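Kutodstead Community Hall, May meeting — notes by Kenna Innes

I said I'd type these up while I still remembered who said what, so here goes!

1. Money
Ailsa Gourlay read out the balance, $1348, after we paid the Skostedier plumbing bill of $278. I asked whether that covered the second visit and it does (phew). We all agreed to keep paying by the job for now.

2. Kitchen
The hire sheet still says "bar fridge", so I'm rewording it before the next booking goes up. Hirers are to take their own food home on the night, labelled or not.

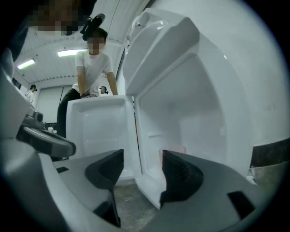 Kitchen, fridge door open.

Ailsa would also like a line on the sheet about the water dispenser — people keep ringing her at teatime to ask if we've got one. I'll add it under the urn.
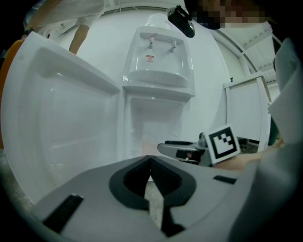 3. Winter concert
This took up most of the night, I'm afraid. The Tlapale singers want the second half and so does the ukulele group, and we went round and round on it. Settled on singers last, ukuleles straight after supper. We can seat 83 if the side benches come out. Moved Ailsa, seconded me, carried.

4. Flyers
Orkex quoted for 2000, far more than our letterboxes need. I'm asking for a smaller run, in colour if they'll do it.

Closed at 9.10 pm. Ailsa has the key.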